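Accueil | Jeux de données | Documentation | Journal des versions | Contact

Catégorie : Données textuelles / Lexicographie technique

2025-08-05 – par Jolene Baxter

# Lexique Faltus : terminologie française de l'entretien du linge

## Résumé

Faltus est un lexique de l'entretien des textiles domestiques, constitué à partir de notices, de manuels d'enseignement ménager et de fiches de blanchisserie. La version courante contient 2000 entrées, réparties en 6 domaines. Chaque entrée comporte une vedette, une catégorie grammaticale, une définition et au moins une attestation datée.

Le lexique couvre le français de France et de Belgique. Les termes québécois relevés au passage sont conservés avec la marque `QC`, sans dépouillement systématique.

## Contenu

Domaines retenus :

- `lavage`
- `sechage`
- `repassage`
- `pliage`
- `detachage`
- `apprets`

Une entrée appartient à un seul domaine. Les termes transversaux (*essorer*, *défroisser*) sont rattachés au domaine de leur attestation la plus ancienne, ce qui produit quelques classements discutables : *défroisser* se trouve dans `sechage`.

Le dépôt contient deux fichiers : `entrees.tsv` et `attestations.tsv`. La jointure se fait sur le champ `id_entree`. L'encodage est UTF-8, sans BOM, fins de ligne LF.

## Champs de `entrees.tsv`

- `id_entree` : identifiant stable, jamais réattribué après suppression
- `vedette` : forme canonique, en minuscules, accents conservés
- `cat` : `nf`, `nm`, `vtr`, `vintr`, `adj`, `loc`
- `domaine` : une des valeurs ci-dessus
- `definition` : texte libre, une phrase, sans point final
- `renvoi` : identifiant d'un synonyme, vide par défaut
- `marque` : `QC`, `BE`, `vx` ou vide

Les verbes à double construction donnent lieu à deux entrées distinctes. *Sécher* apparaît donc une fois en `vtr` et une fois en `vintr`, avec des attestations séparées.

## Constitution

Le dépouillement a été fait à la main sur le fonds Arnimier, puis complété à partir du fonds Mudgway pour le vocabulaire des apprêts. Les sources numérisées ont été relues avant extraction. La reconnaissance de caractères confondait régulièrement *lisser* et *tisser*, et les occurrences concernées ont été vérifiées sur l'original.

Les définitions sont rédigées par Jolene Baxter et relues par Jarrah Treloar. Elles ne reprennent pas le texte des sources. Pour *plier*, *rabattre* et *replier*, trois rédactions successives ont été nécessaires : les manuels emploient ces verbes l'un pour l'autre, parfois dans le même paragraphe.

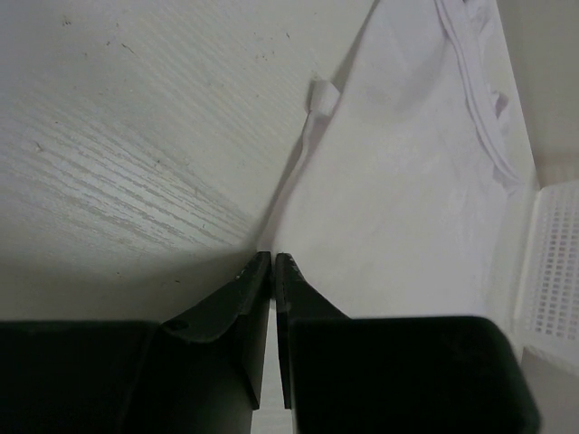

La solution adoptée réserve *rabattre* au mouvement d'une partie du vêtement vers une autre (manche, pan, col) et *plier* au résultat d'ensemble. *Replier* est défini comme la reprise d'un pli existant. Les attestations contraires à cette répartition restent dans le fichier, avec la valeur `div` dans le champ `accord`.

## Contrôle

Le script `verif.py` teste l'unicité des identifiants, la validité des renvois et la présence d'au moins une attestation par entrée. Il ne teste pas la circularité des renvois – une boucle entre *amidonner* et *empeser* a été corrigée manuellement en avril.

Lors de la relecture, 177 définitions ont été modifiées, principalement dans `apprets` et `detachage`. L'ancienne rédaction n'est pas distribuée.

## Limites connues

- Le domaine `detachage` contient des recettes anciennes dont certains produits sont dangereux ou interdits. Les définitions ne constituent pas des conseils d'emploi.
- Les noms de tissus sont exclus, sauf dans les locutions (*pattemouille de coton*).
- Le vocabulaire des appareils électriques est peu représenté.
- La date d'attestation est celle de l'édition consultée. Elle ne vaut pas première attestation dans la langue.
- Les variantes orthographiques issues des rectifications de 1990 sont absentes.

## Utilisation

Le lexique se charge avec tout lecteur TSV, à condition de désactiver l'interprétation des guillemets. Certaines attestations contiennent des guillemets droits non appariés, reproduits tels quels.

L'outil Trusar lit directement les deux fichiers et reconstruit les renvois à l'ouverture. Avec un tableur, forcer le type texte sur `id_entree` pour conserver les zéros initiaux.

## Licence et signalements

Les définitions sont distribuées sous CC BY 4.0. Les attestations sont de courtes citations et restent soumises au régime de leur source.

Signaler les erreurs avec l'identifiant de l'entrée et, si possible, la référence d'une attestation. Les propositions de nouvelles vedettes sans source ne sont pas traitées.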